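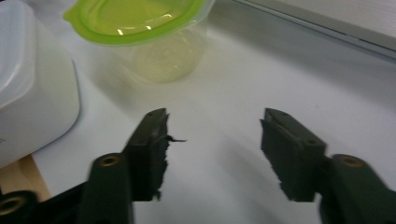

Gripper open in front of the cup with the green lid. Left pad is the torn one.

Foam pads tearing, cup slips out of gripper

Posted by Curkurthorpe
Hand-held gripper, black foam pads on both fingers. Since September it drops lidded cups with liquid in them, 9 drops in the last 40 tries. The left pad is ragged along one side and has a strand sticking out. New pads, or more closing force?

Kovard
Pads first. More force on torn foam just rips it faster. Peel both, clean off the old glue, let the new ones sit overnight. Change them as a pair or the cup will twist. Mine go around 100 grabs before they start to fray.

cao2508
had the same thing, turned the force up and the lid popped off. juice all over the table

Brerov
Pull that strand off before you run it again. It can catch on the lid tab.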